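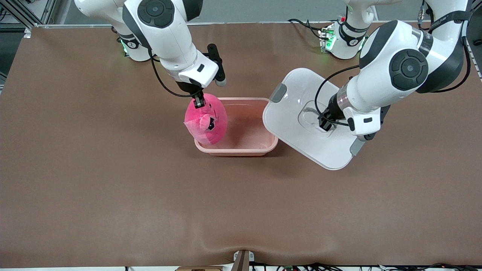 A pink plush toy over a shallow tub, with the lid to the right.

The Statement

The call came while Leonie Engelhardt was eating lunch at her desk. It was Joscha Pfeiffer. He said his father had died at home that morning and that he was calling the council office first because he didn't know who else you were supposed to call.

"I'm sorry," Leonie said. She put down her fork. "Is there someone with you?"

"My aunt. She's doing the dishes." He waited. "There weren't any dishes. She took clean ones out."

Leonie wrote the time on the back of an envelope. She had worked for the minority leader on the Jultley town council for two years, and in that time she had written statements on road repair, library hours, the price of parking and a fallen tree. She had never written one for a dead person.

Hildegard Kleinschmidt was in the next room with the door open. She had heard enough.

"Malte," she said.

"Yes."

"Well." Hildegard took off her glasses and cleaned them on her sleeve. "Does Lammers know?"

"Joscha called us first."

"He'll have meant to call the mayor. Tell Lammers. Then write something. Four paragraphs. It goes out under my name by five."

Leonie called the mayor's office. Torben Lammers came on the line himself, which he never did, and said "oh no" three times. Then he asked if Mrs. Kleinschmidt would be putting something out. Leonie said she would.

"Before us or after us?"

"By five."

"Then we'll say four-thirty," said the mayor, and hung up.

She opened a new page. She typed the date, 11/06/2021, and under it, A statement by Council Minority Leader Hildegard Kleinschmidt on the passing of Malte Pfeiffer. That part was easy. Then she typed that it was with great sadness, and deleted it. She looked through the cabinet for an old statement to copy. The only one she found was for a school principal who had retired and moved to the coast, and who was, as far as Leonie knew, still alive there.

What she had on Malte Pfeiffer was this. He had been mayor of Jultley for three terms, before she was old enough to vote. He had built the bridge over the Drasitz. He had closed the swimming pool. He had beaten Hildegard Kleinschmidt for mayor once, 1,083 votes to 785, and the numbers were still written in pencil on the inside of the supply closet door, in Hildegard's handwriting, with a line under them.

She typed: Mr. Pfeiffer served this town for many years. She took it in to be read.

Hildegard read it standing up. "Which town?" she said.

"Jultley."

"It could be any town. It could be Stekmont." Stekmont was across the river and had a bigger supermarket. "What did he do?"

"He built the bridge."

"I voted against the bridge."

"I know. I wasn't going to put that in."

"Why not? It was in the paper. I said it was too wide for a town this size and it would fill up with trucks, and it did fill up with trucks." She sat down. "Put that he built the bridge."

Leonie went back and put that he built the bridge. Then she took the car keys from the hook, because Joscha had said on the phone that there was a box, and that he didn't know whose it was, the council's or the family's, and could somebody come and look.

The Pfeiffer house was number 137 on the river road, the last one before the fields. Joscha opened the door before she could ring. He was a tall man with a gray sweater on inside out. Leonie said she was sorry again, in person, and he nodded and showed her into the kitchen, where the aunt was drying a plate.

The box was full of paper. There were council agendas going back to the bridge, and a stack of letters from people who wanted the pool back. Near the bottom was a green folder with the name Pawłowska written on it.

"Who's Pawłowska?" Leonie asked.

"She taught swimming," said the aunt, without turning around. "At the pool. Until he closed it."

Inside the folder were receipts. It took Leonie a few minutes to see what they were. After the pool closed, Mrs. Pawłowska had driven the children over to Stekmont every week in a rented van, and taught them in the pool there. The receipts were for the van. They covered six years. Every one of them had been paid by Malte Pfeiffer, by check, from his own account.

"Did you know about this?" she asked Joscha.

"I was in the van," he said. "I thought the town paid for it."

"We all thought the town paid for it," said the aunt. "I remember people said it was the least the town could do."

Leonie had been in the van too. She was five or six. She remembered a wet towel rolled up on her lap and a song with a great many verses. She remembered her father at dinner saying that Pfeiffer had some nerve, closing a pool. She didn't say any of that in the kitchen.
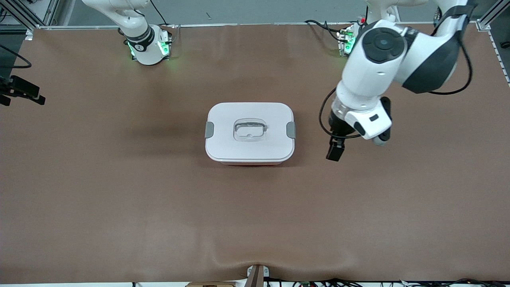 The container with its lid on and the side clips folded down.

"Can I use it?" she said. "In the statement?"

Joscha looked at his aunt. The aunt put the plate on top of the other plates.

"He'd have hated it," she said. "He didn't like people thanking him. He said they always wanted something next."

"Then I won't."

"I didn't say don't. I said he'd have hated it. He isn't the one reading it."

Joscha signed a sheet saying the agendas could go back to the town hall. He kept the green folder. He walked Leonie to the car, carrying the box for her, and set it on the back seat and put the seat belt around it.

"Is she going to say something nice?" he asked. "Mrs. Kleinschmidt. I'd understand if she didn't."

"She's going to say something."

"They used to argue on the phone, you know. After he was out. She'd call up about the budget and he'd yell, and then he'd call her back and yell some more. He kept the budget by the phone so he'd have the page numbers."

"I didn't know that."

"It was most evenings in the winter," Joscha said. "The phone rang last night at seven and he was asleep. I let it ring."

Leonie drove back over the bridge behind two trucks. It was ten to four when she got in. Hildegard was at her desk with the council budget open in front of her, and she closed it when Leonie came through the door.

Leonie told her about the folder. She told it in order, the van, the checks, the six years. Hildegard listened with her hands flat on the cover of the budget.

"I stood up in that room," she said finally, "and I said the town's swimming money was being spent with no line in the accounts to show for it. I asked him three meetings in a row where the van came from. It was in August, it must have been ninety degrees in there. He said the van was taken care of. I said that wasn't an answer."

"What did he say?"

"He said it was the one I was getting." She turned her chair to the window. The parking lot was out there, and the mayor's car. "I ran on that. The missing line in the accounts. I had it on the leaflet."

The number on the closet door was ten feet away. Leonie didn't look at it.

"He could have told you," she said.

"He could have told anybody. He'd have picked up two hundred votes." She turned back. "He didn't need them, of course. Let me have the draft."

Leonie gave her the page. Hildegard uncapped a pen and worked on it for a long time, for four paragraphs. The phone rang in the front room and Leonie answered it. It was the mayor's office, asking if there was any chance Mrs. Kleinschmidt's statement could be held until tomorrow, as the mayor was finding his a little hard to write. She said she would ask. She asked.

"No," said Hildegard. "Tell Torben to say that he learned to park in Malte's driveway. He did. He hit the gate."

Leonie told him. There was a silence on the line, and then the sound of someone typing.

At twenty to five Hildegard brought the page out and laid it on Leonie's desk. The great sadness was back in, in the first line. The second paragraph said that Malte Pfeiffer had built the bridge over the Drasitz, that the minority leader had opposed it, and that she drove over it every day. The third paragraph said he was a stubborn man who gave short answers. It said that for six years the children of this town were taken to Stekmont to swim, and that the minority leader had asked on three occasions who was paying for it. She now had her answer and wished to withdraw the question.

The fourth paragraph was condolences to his son Joscha, his sister and the rest of the family.

"Is 'withdraw the question' all right?" Leonie asked. "People might not know what it means."

"Some of them will."

"Should I call Joscha and read it to him first?"

Hildegard thought about it. "I'll call him," she said. "What time is it?"

"Quarter to."

"I'll call at seven. Send it out at five and I'll call at seven."

She went back into her office and left the door open. Leonie typed in the changes. She fixed a comma, sent the page to the newspaper and the radio station, and printed one copy for the board downstairs. The thumbtacks were in the supply closet, so she went and got two.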